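Davina Paterson has run the guest kitchen at Stevholm for 3 years. The house rents rooms to people on short work contracts, and most of them cook for themselves. She orders the dishes, fixes what she can, and writes the rules that hang inside the cupboard door.

There used to be 14 rules. Now there are four, and three of them are about the sink.

"People will read four lines," Paterson says. "The old sheet was two pages and it had a section on teapots."

We talked in March at the long table by the window, after the breakfast rush. She had a folder of receipts with her and looked things up when she wasn't sure. The last big order was 74 plates and bowls in mixed colors, which cost her $238. She had priced a plain white set from Kanaan first and decided against it.

"With white, every plate looks like every other plate," she says. "If you give a person the orange bowl and the orange plate, they remember they had the orange one. They go back for it."

Her first rule is that dishes wait on the counter, to the left of the sink, and never in it. Bowls go on top of plates. Forks and spoons go in the bowl.

"A full sink stops everyone. You can't fill a pot, you can't rinse an apple. If it's on the counter, the next person can still get to the faucet."

She doesn't mind a stack sitting through lunch. Overnight is another matter, and she has left notes on doors about it.
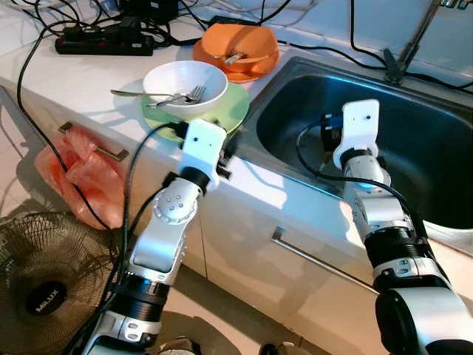 What she would change

Paterson would like the outlets moved. Power strips and cables at the back of a counter bother her, and she wants that whole stretch kept for drying.

Shahram Rashti, who handles repairs for the building, has priced the electrical work at roughly $700. He agrees with her about the outlets but would do the shelves first.

"She wants both by summer," Rashti says. "I told her to pick one."

She picked the outlets. The shelves will wait until the fall, and the extra bowls are in a box under the stairs until then.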